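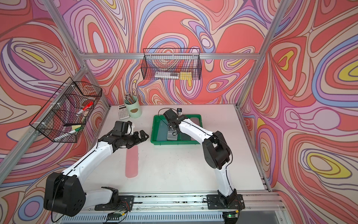
Equipment plan for the second arm station

The automation group at Lurnlow has put in its request for a second two-arm station, and the budget meeting for it is set for November. Anyone who wants to comment should do so before then.

The current station has two arms on a shared aluminum rail, with an enclosure built from extrusion and patterned wallpaper on three sides. Most of its time goes to desk items: a pencil case, a pen holder, a calculator, small blocks and a green tray to work in. The new station would be built the same way, so that programs written on one can be run on the other without much rework.

Radwa Ghoneim, who wrote the request, priced the arms separately from everything else. "The arms get all the attention in a budget, and then we spend the rest of the year asking for cables," she said. Her list has its own line for spare grippers and another for extrusion, brackets and base plates. A third covers wallpaper, zip ties and wire baskets, which together come to $858, more than most people in the group expected.

Two suppliers have quoted. Soliman offers a shorter wait and will hold its price for 25 days. Drelex is cheaper by $1,000 on the pair of arms but charges for shipping and does not include mounting hardware. Adel Kettani has asked both for a written lead time on replacement gripper jaws. Last spring the Bridport office waited most of a month for a set, and its station could only run one arm in the meantime.

The desk items are not in the request. They come out of the regular office supply account and will stay there. If you take a calculator or a set of pens for the station, please sign them out at the front desk like anything else.

Floor space has been settled. The new station will go in the back half of Room 3, next to the existing power drop. Britta Oltmanns has checked the circuit and says it can carry both stations, but the space heater in that room will have to go. Shelving along the same wall is being moved to the hallway.

Still undecided is whether to buy a service plan. The group has done its own repairs so far, and Ximena Salinas would like to put that money toward a spare arm. Roald Dahlgren prefers the plan for the first year. Both options will be in the packet.

Comments and corrections to the parts list go to Radwa. The list is in the shared equipment folder, under the purchasing tab.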